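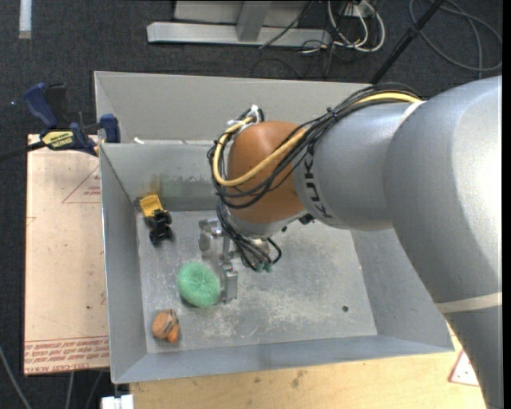 Home workshop / Cables and cords

How to keep cables and extension cords in good condition

By Elis Humphreys
Feb 16, 2020

When I moved into my flat in Burkberg I got a small workshop in the cellar, three metres by four, with one socket beside the door. All my tools had to live from this one socket. In the first winter I damaged two extension cords and the cable of a good sander, and each time it was my own fault. After this I began to take cables more seriously, and I wrote down what I learned. Some of it comes from my neighbour Amancay Mansilla, who worked many years as an electrician in Rivadeneira and who has corrected this page twice.

Winding

Most people wind a cord around the hand and the elbow. It is quick, but every turn puts a twist into the cord, and after some months it will not lie flat any more. Hold one end in the left hand and make loops as wide as your shoulders. Make the first loop in the normal way, and for the second one turn your wrist so that the loop goes under. Continue like this, over and under. It feels strange for one evening and then the hand knows it.

An old cord which is already twisted can often be saved. Unplug it, lay it out in full length on a warm floor for a night, and let the twist go out from the free end. In February my cellar is too cold for this and I use the corridor of the flat, when my family permits it.

Ties

I prefer the hook-and-loop ties, the soft ones. Plastic ties are good for cables that stay in one place, for example along the back of a workbench. Do not pull them as tight as you can. The cable should still slide a little if you push it with a finger. When you cut the tail of a plastic tie, cut it flush, or it will scratch your arm for years. Wire from bread bags I do not recommend, it cuts into the soft insulation.

Fix one tie permanently to the cord, near the plug. Then it is always there when you need it.

Bends and moving parts

A cable breaks most often near the plug or where it enters the tool. If a lamp has an arm that moves, or if you have a tool on a sliding shelf, leave a generous loop beside the joint and fasten the cable on both sides of it. Then move the arm slowly to both ends of its travel and look at the loop. It should not become tight, and it should not be caught between two parts. My bench lamp had no loop at all when I bought it second-hand, and the cable was almost white at the bend.

Hanging

Nails and thin hooks are bad for a heavy cord, because the whole weight hangs on a narrow place. I use pieces of old drain pipe, cut to the width of a hand and screwed to the wall. One wide wooden peg also does the work. Short cords can go in a drawer, each in its own cardboard tube from kitchen paper. Write the length on the tube.

Labels

Put a small label at both ends of each cord with its length and the greatest load in watts. You find the load on the plug or on the reel, sometimes in very small print. Reels normally have two numbers, one for the wound cord and one for the cord fully pulled out. The first is much lower. If you run a heater or a big saw, pull out all of the cord, also when the socket is near. A wound cord can become hot enough to melt.

Cleaning

Unplug the cord first. Wipe it with a cloth and a little washing-up liquid, then with clean water, and keep the plug dry. For resin or old glue from tape I use cooking oil, leave it 40 minutes and wash it off. Do not use thinner, it makes the insulation hard.

While you wipe, feel the cord with your fingers. If you find a cut or a soft place, or if a brown mark is on the plug, stop using it. Tape is not a repair. A damaged cord can sometimes be shortened and get a new plug, but ask an electrician if you are not sure. Amancay wants me to write this sentence in larger letters.

Cords for outside

For the garden I keep one separate rubber cord and it never goes to the cellar. The connection between two cords should not lie in the grass. I hang mine over the back of a chair, with the sockets pointing down.

Next on this page: sharpening a garden spade with a hand file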